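Diary > Baseball > Behind the Plate

8/28/20

Sore all over. Left thumb is the size of a dinner roll and I have a bruise on the inside of my arm that is going yellow in the middle. I caught the whole game last night. The whole game! I have been an outfielder since I was a kid, I like standing in the grass and thinking about dinner, and now apparently I am Tindholm's catcher.

It started in July when our regular guy's knee quit on him during warmups. We looked at each other for a while and then everybody was looking at me, and I said I'd do an inning. I did an inning, and then I did the next one, and I let so many balls roll to the backstop that their runners stopped bothering with a lead. They just waited. But I didn't hate it, which I kept to myself for a good two weeks.

What I can't get over is how busy it is. In left field you get a ball hit to you and then you get a sandwich. Behind the plate every single pitch is yours, and if you drift off for one of them it hits you in the neck. I come home and lie on the floor with my feet on the couch and I can still see the ball coming.

I did try to be a grown-up about it and write down what I need to work on. First was blocking, then throwing to second, then blocking again because I'd forgotten I already had it on there. Then foul pop-ups, which spin the wrong way and make me look like a man chasing a hat.
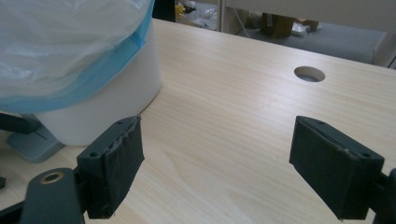 Mitali Kumarasinghe wrote back overnight to say that I should forget about throwing to second altogether. Her feeling is that at our level most steals come off the pitcher, who takes all day to get rid of the ball, and I could have an arm like a cannon and still be late. Work on catching it clean first, she wrote, and for heaven's sake get your bare hand behind your leg.

So that explains the thumb. I'd been holding my right hand out beside the mitt like I was about to clap – no wait, it's the left thumb that's swollen, so that one's from the mitt itself. I'm catching the ball too deep in the heel. Either way she is right about the bare hand and I have been lucky.

The game

We played Miltemen over at the Bastwood field, the one with the slope behind home where the ball picks up speed once it gets past you. I know that slope well now. They run on everybody. I was so nervous beforehand that I put the shin guards on the wrong legs, and the umpire very kindly waited while I swapped them.

First inning, first batter, walk. Second pitch, he goes. I came up throwing and it sailed into center field and he trotted to third. The second baseman gave me one of those little pats in the air, settle down, settle down. Next pitch was in the dirt and I dropped on it the way you're supposed to, knees together, chin down, glove in the hole, and it hit me square in the chest and died right there. The runner stayed at third! I picked it up and wanted to have it framed. He scored on a fly ball two pitches later but still.

After that it settled. I stopped trying to throw people out from my knees like the fellows on TV and just stood up and threw it. Got one in the fifth, on a pitchout that I called myself. I was so pleased that I forgot there was only one out and started walking to the dugout.

We lost, by the way. One run. They got it late on a bloop that landed between three people who all very politely left it for each other. If I'd been out in left I'd like to think I'd have had it, but I've left plenty of those politely too.

I also went hitless, and that's the part that worries me. My average was .252 coming in, nothing to brag about, but I was proud of it, and my legs were so gone by the last at-bat that I swung at a ball over my head because I wanted to sit down. I can see why catchers don't hit. By then I would have swung at the umpire's mask if it got me back on the bench.

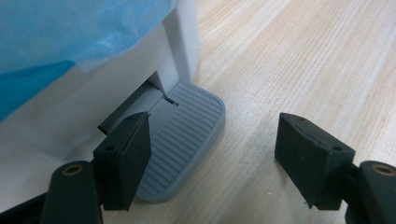

The small plastic pedal

Stopped at Sivakumar on the way home from work today to look at mitts. I've been using the team one, which has been used by every catcher Tindholm ever had and smells like it. The new ones are stiff as a board. The fellow there put one on my hand and told me to close it and I could not close it. He said it would take a month of playing catch, more if I only use it at games. A month takes me right past the end of the season, so I'd be buying it for next year, and buying it for next year means telling the team I'm doing this next year.

I didn't buy it. I went back and put it on again before I left though.

Also asked him about the thumb and he showed me a little plastic guard that goes inside the mitt. Bought that. It feels like wearing a thimble, but I threw a ball against the garage wall for a while after supper and nothing hurt that didn't already hurt.

I've been thinking about signs too. Our pitchers have been shaking me off constantly and I finally asked why, and it's because I hold my fingers so low they can't see them. Neither of them had said a word! They were just guessing and throwing whatever they liked. All those crossed-up pitches, and I'd been lying awake over my footwork. One of them thinks I should put tape on my fingertips, bright stuff. The other just wants fastball all night, and I can see his side of it.

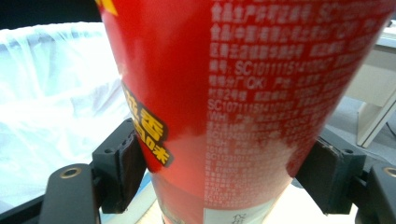
To do before the next game

Ice the thumb again tonight and again in the morning.

Tape for the fingers, some color that shows up under those awful lights at Bastwood.

Blocking drills in the yard. Start with tennis balls. The neighbor's boy says he'll throw them at me and he seemed a bit too keen.

Stretch the hips. I can't get down into the crouch without making a noise, and last night a batter asked me if I was all right.

Hit off the tee, even if it's only one bucket. I'm not giving up the .252 without a fight.

Call Mitali and ask what to do about pop-ups. She said to turn your back to the infield and let the ball drift back to you, but I tried it on the driveway and ended up in the hedge, so I must have part of it wrong.

And go back for that mitt, I think. I'll see how the thumb is in the morning.

Contact | Copyright | Back to top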